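Food Waste in the Flaltness Dining Hall: Final Report

Ardalan Shojaei
Submitted 19 June 2026

1. Background

Flaltness has one dining hall, which serves breakfast, lunch and dinner on school days and brunch on weekends. Students pay by the term, so there is no cost to taking more food than you can eat. The kitchen already records what it cooks and what it throws out before serving. It does not record what comes back on the plates. My project was meant to fill that gap for lunch only.

I chose lunch because it is the busiest meal and because I have a free period right after it. Dinner would have been useful too, but the dish room closes early and I could not get in.

2. Method

I weighed plate waste on 28 lunch days, split into two periods. The first period was in December, before any changes were made. The second was in the spring, after the kitchen agreed to try smaller serving spoons and to cut the bread into thinner slices.

Students scraped their plates into two bins, one for food and one for napkins and other trash. I weighed the food bin at the end of each lunch on a Pidier floor scale and subtracted the weight of the empty bin. Liquids were poured off first. Bones and fruit peels were left in, which I now think was a mistake, because chicken days look worse than they should.

I also ran a short paper survey at the door. It asked three things: what you left on your plate today, why you left it, and whether you went back for seconds.

3. Results

Total plate waste over the whole project was 1,077 pounds. Of that, 706 pounds came from the December period and the other 371 from the spring. Each period had the same number of lunches, so the two totals can be compared directly. The drop is 335 pounds, or a little under half.

I do not think the spoons and the bread explain all of it. The menu was different in spring, with more salads and fewer baked pasta dishes, and baked pasta was the most common leftover in the survey. The seniors were also away on trips for part of the second period, and I did not have a head count for those days.

Bread is the part I am most sure of. In December it was served in thick slices from the Bugti loaves, and many students ate the middle and left the crust. The kitchen staff had noticed this long before I did. 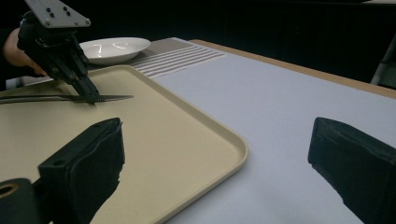 Cutting the slices thinner did not cost the kitchen any more time once they got used to it. Some students took two slices instead of one, but there was less crust in the bin at the end of lunch, and bread moved from second place to fifth in the survey answers.

The most common reason for leaving food was "took too much." The next was "did not like it," followed by "ran out of time." The last one came mostly from students in the Ader building, who have the longest walk and usually get to lunch late.

4. Problems

The scale gave a wrong reading on one day in December when the bin was touching the wall. I caught it the next day and used the kitchen's own hanging scale to set a corrected figure. On another day someone put trash in the food bin and I had to pick it out by hand.

The survey was weaker than I wanted. Students in a hurry did not stop, and those are probably the ones who leave the most food. I got only 15 forms on the worst day.

5. Recommendations

Keep the smaller spoons. Keep the thinner bread. Students who want more can still go back for it.

Ask the kitchen to post the next day's menu near the exit. Several survey forms said the student did not know what a dish was until it was on the plate.

Look at the lunch schedule for Ader. Five more minutes would help – I heard this from teachers as well as students – but it is a decision for the school office.

If another student continues the project next year, I suggest a daily head count from the start and a separate bin for bones and peels. My weight sheets and the blank survey form are in the science office, in the blue binder on the second shelf.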